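29 ago 2018

Cuaderno del taller, mesa blanca. Escribo esto con el café ya frío porque si lo dejo para mañana se me olvida la mitad (como me pasó con lo de las bandejas, que todavía no sé dónde apunté las medidas).

Hoy tocaba por fin lo de la etiqueta. Resumen para quien no haya seguido el tema: en el proyecto Umier queremos saber qué le pasa a una etiqueta cuando la miras a través del agua, es decir, cuando el texto está en la cara de atrás y la botella hace de lupa. En Carkeo quieren imprimir el dibujo por dentro y que se lea desde el otro lado. Yo dije en su día que se podía, y ahora me toca demostrarlo, claro.

Empecé con la botella llena hasta arriba. ¡Menuda diferencia con la vacía! Un motivo de 3 mm de ancho se me abrió tanto en horizontal que no lo reconocía, y en vertical ni se inmutó. Normal, el cilindro solo estira en un sentido, pero una cosa es saberlo y otra verlo con la regla en la mano. Además se invierte si te alejas lo suficiente: a 16 cm ya estaba del revés. De más cerca no tengo nada fiable, la regla se me iba.

Luego fui vaciando. Saqué 300 ml con la probeta y volví a mirar. Lo que me tiene entretenido es la línea del agua: por encima la etiqueta se ve tal cual, por debajo va por libre, y justo en el borde hay una zona fea donde el dibujo se parte en dos. Si la marca cae ahí, adiós. Habría que decirle a Carkeo que bajen la banda, o que asuman que en cuanto alguien dé el primer trago aquello se descoloca.

Probé también con la lámpara de Sarmiento, la del brazo largo (la que chirría, hay que engrasarla, lo digo aquí para que conste). Con la luz rasante sale una mancha de color en la mesa que me parece preciosa y que no sirve para nada. Bueno, sí: para ver si el tinte es parejo. Si la mancha sale con vetas, el tinte tiene vetas. Me apunto probarlo con las etiquetas de Lirkico, que son las que peor fama tienen.

De consulta usé el manual viejo de óptica, la edición de 1993, el de las tapas despegadas. El capítulo de lentes cilíndricas está bien, pero los ejemplos son todos de vidrio macizo y el plástico fino con agua dentro se comporta un poco a su aire, sobre todo cerca del cuello, donde las estrías lo estropean todo. No pienso medir nada ahí arriba.

El verde oscuro es el color más agradecido de todos los que llevo vistos. A través del agua se deforma y crece, pero sigue pareciendo un verde.

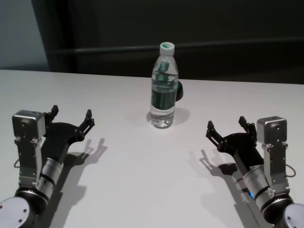 Con los claros no me fío tanto. El amarillo lo perdí casi del todo contra la mesa, y para el celeste tuve que poner una cartulina gris detrás.

Pendiente:

- repetir la serie con el tapón bien apretado, que si la botella cede al cogerla cambia la curva
- pedir a Carkeo el archivo sin comprimir
- ver si en octubre nos dejan la mesa toda la mañana
- engrasar la lámpara, por favor

Los números están en la hoja suelta que he metido detrás de esta página. El de la tercera fila está tachado y vale el de al lado.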